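Skenano Garment Folding Set: data card

Version 2
Last edited 21st February
Maintained by Sandra Clegg

Summary

Skenano covers the sorting and folding of everyday clothes on beds in lived-in bedrooms. The work surface is a made bed, with whatever bedding and soft furnishings the household keeps on it. Garments are tops, trousers, undergarments and small linens. Hanging, ironing and drawer storage are outside this release and are handled in Lilletti.

Contents

Each session is one bed and one pile of clothes. A session holds up to 20 garments. The release has 50 sessions. Every session folder contains:

images/ stills in capture order
garments.csv one row per garment
surface.csv one row per session, describing the bed
notes.txt free text, may be empty

Fields in garments.csv

garment_id: integer, unique within the session.
type: shirt, trousers, undershirt, cloth, other. Use "other" when the type can't be settled from the stills.
base_color: the color covering the largest area. White and off-white are merged.
pattern: plain, striped, checked, printed.
state: spread, partly folded, folded, bunched.
hem_free: 1 if the lower hem can be reached without moving another garment, otherwise 0.
layered: 1 if another piece of fabric shows from under or inside the garment.

Fields in surface.csv

cover_color: as for base_color.
cover_texture: smooth, waffle, quilted, knitted, unknown.
cover_pattern: plain, striped, checked, printed.
clutter: 0 to 5, where 0 is a bare cover and 5 leaves no room to spread an adult shirt. Pillows, cushions, blankets and toys all count toward the score.

Folding convention

Shirts are spread front down, smoothed from the collar to the hem, and folded sleeves first. The hem is then brought up to the collar in one or two folds, depending on length. Trousers are folded leg on leg and then in thirds. Small cloths are folded in half twice. Households that fold differently keep their own method, and the difference is written in notes.txt.

Finished garments go toward the head of the bed. Stacks may mix types. A stack is labeled garment by garment from the top down. If only an edge of a lower garment shows, fill in base_color and leave type as "other".

Labeling notes

Stripes on a garment lying at an angle to the bed are still "striped". Direction is not recorded.

Houndstooth is entered as "checked". Version 1 had it under "printed", and those rows have been corrected.

Textured covers in a single color are "plain" under cover_pattern. The weave goes in cover_texture only.

Curtains are not entered, even where they touch the bed. 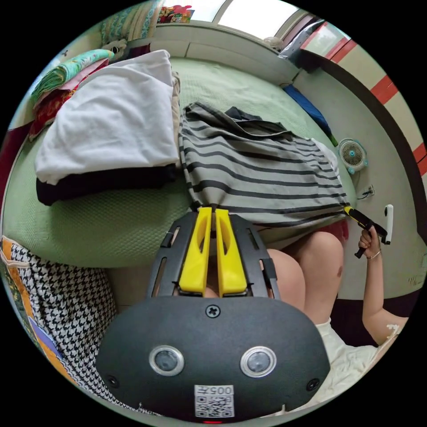 Do cushions and soft toys get their own rows?

They don't. Only garments and small linens are listed in garments.csv; everything else on the bed is part of the clutter score.

Known issues

Black garments under strong shade are hard to tell from navy. The label is "black" in all such cases.

The state field has no value for a garment held partway through a fold. Label it by the part still resting on the bed.

notes.txt uses Pyo line endings in the earliest sessions. The loader handles both forms, but a plain text editor may show them as one long line.

Related sets

Lilletti: hanging and drawer storage, same garment types.
Zenance: towels and bed linen, shared surface.csv format.

Changes in version 2

Added hem_free and layered.
Split "waffle" from "quilted" in cover_texture.
Removed the sleeve_length field.

Corrections should give the session folder, the garment_id and the proposed value. Send one message per session to Sandra Clegg.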